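Soft Things in a Big White Room
A project report for Interiors and Everyday Textiles, Skovville

186 shares | 4 comments

I picked tablecloths. Everybody else in my class went for curtains or rugs or that felt wall paneling that costs a fortune, and I went for tablecloths, which my grandmother would be thrilled about! My question was pretty simple: if you have a huge shared room that is mostly white and gray, how far can you get with cloth on the tables and chairs before you have to spend real money? The room I used is the main floor at Rugemalira, where people come in to work on all kinds of things.
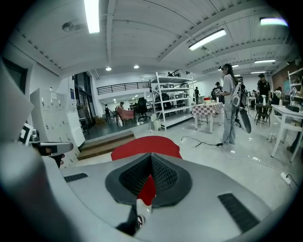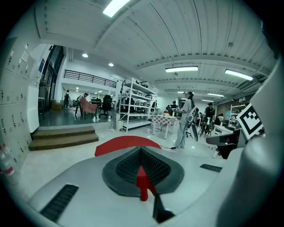
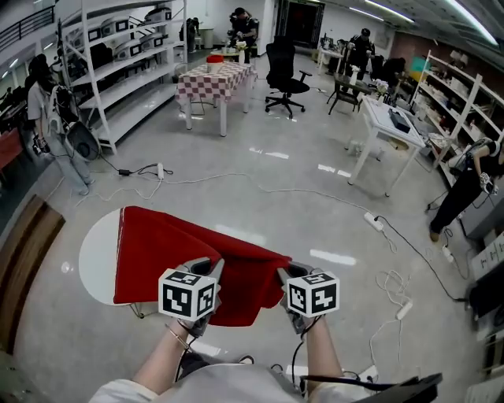 The main floor at Rugemalira, with the red cloth on the round table in the last one.

What the room is like to begin with

It's big and it's bright. The ceiling is white with beams across it, and the lights are those long fluorescent ones, so everything gets lit from the top and anything shiny on the floor shows up as a streak. There are white lockers along one side, wooden steps, a black metal railing upstairs, and white shelving standing out in the open. It's a good, practical room and I really like it, but sit there for an afternoon and your eye goes looking for somewhere to land.

There was already some color before I showed up. The pink chair was there, and I'll be honest, the pink chair is why I chose this room. You spot it from right across the floor. I wanted to see if a bit more of that kind of thing would pull the rest of the room together or just make it look like a picnic.

What I used

My whole budget went on cloth, from the remnant bins at Nastirard (go on a Friday, the good stuff comes out in the morning). I ended up with 3 fabrics I wanted to try:

- a plain bright red, 131 centimeters wide, for the round white table
- a red-and-white check, for the table with the white legs
- a mustard linen that I loved in the shop and never got to like in the room

I hemmed the red and the check myself on a borrowed machine. The mustard I left raw, and then I gave up on it, so I guess I saved myself the hemming.

The red cloth on the round table

I had assumed a round table wants a round cloth, hanging evenly all the way down. I tried it that way first, on paper, and it looked like a hotel breakfast. What I like much better is the red one laid loosely, with folds in it, and a sliver of the white top left bare at one side. You can still see the table is white and round and has those thin metal legs, so it still looks like furniture that belongs to the room. The folds also do something nice under the overhead light. Flat red under fluorescent tubes can look a bit like plastic, and folded red has darker and lighter parts, so it reads as fabric even from far away.

The drawback is that people pick it up. They shift it, they fold it, they lay it out again. A loose cloth sort of invites hands! In my first draft I had that down as a fault. I've changed my mind. I think a cloth people feel free to move is doing its job better than one everyone is scared to touch.

The check

I was nervous about the check because it is such a kitchen pattern, all jam and sandwiches. In this room it settles down a lot. There is so much white around it that the white squares kind of join in with the walls and shelves, and what you notice is the red. It also copes with having things standing on it, which plain cloth doesn't do half as well. Put a white container with a red lid on it and the two look like they were bought together (they weren't).

One practical note: I sprayed both cloths with Jerkix before I brought them in, and left them on the line for 20 minutes like the can says. I would leave them longer next time. My car smelled of it until the end of July.

What I'd do differently

Cables. I spent weeks thinking about color and hardly any time thinking about the floor, and the floor is where the power strips and cords run. If I did this again I'd start there, maybe with fabric sleeves in the same red, so the cords looked like part of the plan. I'd also try a cushion on one of the black office chairs. Next to the pink one they look a little left out.

And I'd leave the mustard at the store.

Comments (4)

I had that exact check on my kitchen table growing up. Now I want it back.

Did you prewash the red? Mine bled all over a white top and I never got it out.

Reply from the author: twice, with a cup of vinegar, and the second rinse was clear!

Justice for the mustard linen. I'll take it off your hands if it's still in your closet.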